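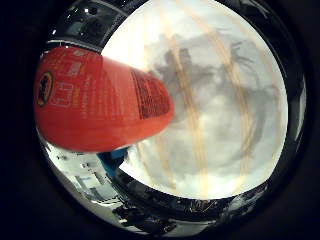 Veltton Red Refill Canister

The red canister is the standard refill in the Veltton shelf line. It has the oval logo at one end, white characters printed on the body and the small-print text block toward the tip. The body narrows to a rounded end, so it stores best on its side in a tray or drawer.

Ordering

Sold singly or in cartons of 12. Cartons ship from our Cornoddale warehouse. Orders placed before 3 p.m. leave the same day. Trade accounts can also order by the pallet, with 700 canisters to a pallet. Mixed pallets are possible - ask before you order, as not every item in the line packs at the same height.

Storage

Keep between 40 and 80 degrees Fahrenheit, out of direct sun. Wipe the outside with a damp cloth if needed. Solvent cleaners will lift the white print, and we can't accept returns on canisters with a missing product code.

Trays and liners

The Jindero tray holds one layer and fits a 15-inch drawer. It comes in gray only. Du Plessis liners fit the same tray and are sold separately. The older deep tray was dropped in December and we have no more stock of it, but the current liners can be trimmed to fit.

Returns

Unopened canisters can be sent back within 15 days. Put the packing slip in the box. Refunds go to the original card or account.

Questions

Trade accounts and pallet orders: Dumisani Nkosi
Single orders, returns and missing items: Severyn Pavliuk

Please have your order number ready when you call.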